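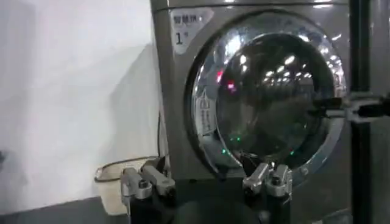
Un petit tas de linge ne mérite pas une machine entière, m'a écrit quelqu'un sous mon billet précédent, et il vaut mieux attendre que le panier soit plein. J'ai réfléchi à cette remarque pendant plusieurs jours. Je la trouve juste pour l'eau et pour le prix du jeton. Pourtant je continue de laver le jaune et le bleu marine quand ils sont peu nombreux, et je voudrais expliquer ma manière de faire, avec mon français qui demande encore de la patience au lecteur.

Dans notre immeuble de la rue Quan, la buanderie est commune. Les machines ont des numéros et chacun finit par avoir la sienne, sans que cela soit écrit dans le règlement. La mienne est la première, la grise, à côté du mur blanc. J'ai mis longtemps à l'aimer. Au début, je descendais avec mon dictionnaire dans la poche du manteau, car les mots du linge ne sont pas dans les livres où j'ai appris la langue. « Essorage », par exemple, m'a résisté presque 2 semaines. Je croyais que c'était une espèce de repassage.

Le premier panier

Chez mes parents on triait le linge par terre, sur un drap. Ici je trie dans le panier même, sans le vider, ce qui est peut-être une paresse. J'ai un panier en plastique gris, avec des fentes dans les parois, acheté au bazar Leltine. Les fentes sont utiles pour l'air. Elles laissent aussi passer les chaussettes de bébé, mais je n'ai pas de bébé.

Je commence par regarder ce qui est tombé au fond. On y trouve toujours quelque chose qui n'est pas du linge : un ticket, un bouton, un emballage. Le plastique transparent est le plus traître, parce qu'il se colle contre le bord et prend la couleur du panier. Une fois, j'ai lavé un sachet entier avec des torchons, et j'ai retiré ensuite les petits morceaux un par un, assise sur le banc de la buanderie, pendant que ma voisine pliait ses draps avec beaucoup de politesse.
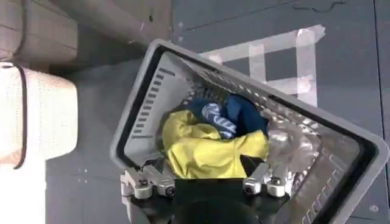 Après cela, je sépare les couleurs. Le jaune vif est une couleur difficile. Seul, il ne fait de mal à personne, mais avec un bleu foncé encore neuf il peut devenir un vert de légume. Je fais donc un essai : je mouille un coin du tissu foncé, à l'intérieur de l'ourlet, et je presse dessus un mouchoir blanc. Si le mouchoir reste blanc, les deux vont ensemble à l'eau froide. S'il devient bleu, le foncé attend son tour, et il peut attendre longtemps, je l'avoue.

Les vêtements avec un motif imprimé, je les retourne. J'ai perdu de cette façon un tee-shirt du club Sama auquel je tenais beaucoup : les lettres se sont fendues comme de la terre sèche. Depuis, je retourne tout, même les choses qui n'ont rien d'imprimé.

Pour la lessive, j'utilise la Cloketti liquide, une demi-dose quand la charge est petite. La dose complète fait trop de mousse et le tissu garde une sensation un peu grasse sous les doigts. Le programme court dure 26 minutes. C'est le temps de remonter, de boire un thé trop chaud et de redescendre.

La porte et son joint

Je passe maintenant à une chose dont on parle peu, le joint. Dans une machine qui s'ouvre par devant, l'eau reste volontiers dans les plis du caoutchouc, surtout en bas. J'y ai rencontré des cheveux, un élastique, une pièce de monnaie étrangère. Je passe un chiffon sec dans le pli, puis sur le verre bombé de la porte, des deux côtés. Je ne sais pas si les autres habitants le font. Je le fais avant ma lessive aussi bien qu'après, ce qui m'évite de me poser la question.
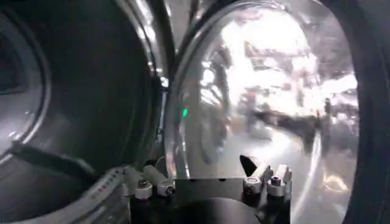 Ce que je n'ai pas encore résolu

Le séchage. Mon appartement donne au nord et, dès octobre, une serviette étendue le matin est encore humide au dîner. J'ai essayé devant la fenêtre, au-dessus de la baignoire, sur le dossier des chaises. Les chaises donnent le meilleur résultat, mais elles laissent un pli au milieu du dos des chemises. Si quelqu'un connaît un étendoir étroit qui tient debout sans balancer, je lirai son conseil avec reconnaissance.

1124 lectures · 18 partages

Commentaires

Anonyme
Pour le bleu neuf, je fais un premier trempage au vinaigre blanc. Je ne jure pas que ça fixe la couleur, mais ça me rassure.

Anonyme
Les chaises, pareil chez nous ! Mettez une serviette roulée sur le dossier avant la chemise, le pli se voit moins.

L'auteure du blog
Merci, j'essaierai mercredi avec la chemise la moins précieuse.

Billets récents
Le mot « torchon » et ses cousins
Recoudre un bouton sans dé
Mon étagère Leltine, deuxième tentative
Ranger l'hiver dans une seule valise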